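Stillby Gripper Evaluation
Progress report to Plungate, second period
Prepared by Citlali Huerta, handling group

1. Work completed

The comparison of two-finger grippers for small medical consumables moved from bench fixtures to the full cell in March. Two finger sets are under test on the same arm: the standard parallel fingers supplied with the hand, and the longer Wistari set made to our drawing. Suction was dropped from the plan at the last review and has not been revisited.

We logged 1370 pick attempts in this period. Each attempt starts with one item placed on the work surface and ends when the item is released over a bin or dropped. Attempts stopped by the operator are kept in the log under a separate code and are left out of the success rate.

2. Results to date

The Wistari fingers passed the 90 percent threshold on flat packets. The standard fingers did not. Most of their failures came at closing, when the fingertips slid over the edge of the packet without lifting it. Lowering the approach height helped on some runs but caused contact stops on others, so the height was returned to its earlier value for both sets.

Stacked face masks remain a problem for both sets. The usual failure is a double pick. We have no fix for this yet and do not expect one from finger shape alone.

Closing force was held at 20 N throughout. A lower setting will be tried only after the mask work is settled, to avoid changing two things at once.

3. Cell and cameras

The arm is a Franka Emika unit on the aluminum bench. Cardboard covers most of the work surface, and the blue bins stand along one side of it. We use a fixed overview camera together with the camera on the gripper. Figueroa delivered the revised calibration script, and it now runs at the start of each session. Drift between sessions has been small enough to ignore for flat items.

Cell during the packet trials:

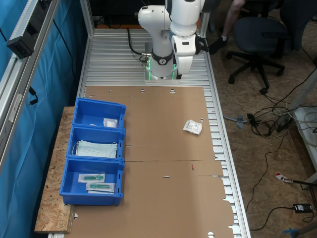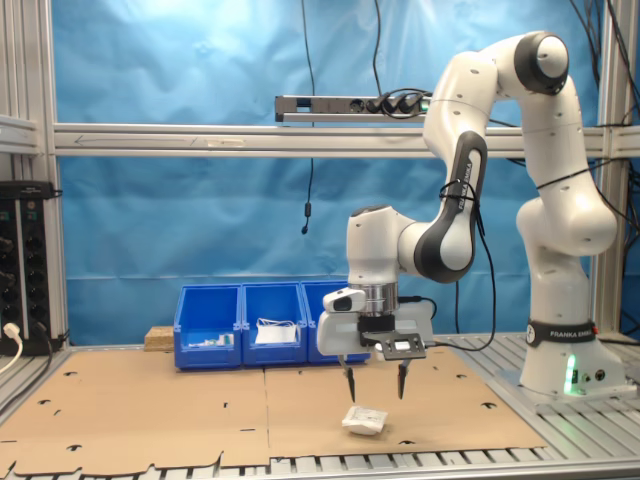 4. Open items

The controller comparison is behind schedule. The impedance controller is installed and has been run without items, but the position controller is still the only one with logged attempts. We ask that the due date for this part be moved to the end of the next period. No change to the budget is requested.

A second set of Wistari fingers is on order. Wear on the first set will be measured when the new set arrives, and the figures will be included in the next report.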